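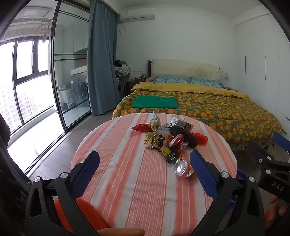
Bhatia Family Fund: Quiet Minutes in Schools
Progress report, second period
Prepared by Aarti Bhatt, program lead
For: Bhupendra Bajpai, grants manager

Summary
The second period covered the move from our two pilot schools to the full group. Classroom sessions are running in 22 classrooms in grades two through five. Teacher training is finished apart from one make-up session. The family workshops are behind schedule and are covered below.

Classroom sessions
Each class gets a ten-minute session in the morning, led by its own teacher. The first five weeks cover breathing and listening exercises. After that the children move on to naming feelings and noticing where worry shows up in the body. Teachers recorded 3,210 sessions as planned for the period and 2,177 as delivered. Most of the gap comes from the late start at Virgate Elementary, where the schedule was not settled until October. State testing took out another two weeks at every school.

Second grade teachers told us the listening exercise ran too long. We cut it from four minutes to two and sent out a revised card. Fifth grade teachers asked for material on friendship trouble and on the move to middle school. Three new sessions are in draft and will go to the teachers for comment before we print them.

Teacher training
We trained 40 teachers and classroom aides over two afternoons. The second afternoon was mostly practice in pairs, which they rated higher than the talk on the first. One aide left the district and has been replaced. Her replacement will attend the make-up session along with two teachers who were out sick.

Family workshops
We planned six workshops and held two. Attendance at the first was low. It started at 4:30 p.m., when many parents are still at work. The second started at 6:30 p.m. with child care in the library, and the room was close to full. The remaining four will all use the later time. The handout on bedtime worries has been translated into Spanish, and a Hindi version is being checked.

Measuring results
Children in grades three to five filled out a short feelings survey at the start of the year. They will take it again in the spring. We have no comparison to report yet. The survey forms from Cita School came back without grade levels on them, and the office there is matching them to class lists.

Budget
Spending is under plan. The printing line is nearly used up because of the revised cards. The workshop line has most of its money left. We ask for approval to move part of the workshop line into printing and child care. A revised budget sheet is attached.

Next period
Hold the four remaining workshops.
Complete the make-up training.
Send the three fifth grade sessions out for comment and print the final cards.
Run the spring survey and enter the results.
Meet with the Virgate principal to set next year's schedule before summer break.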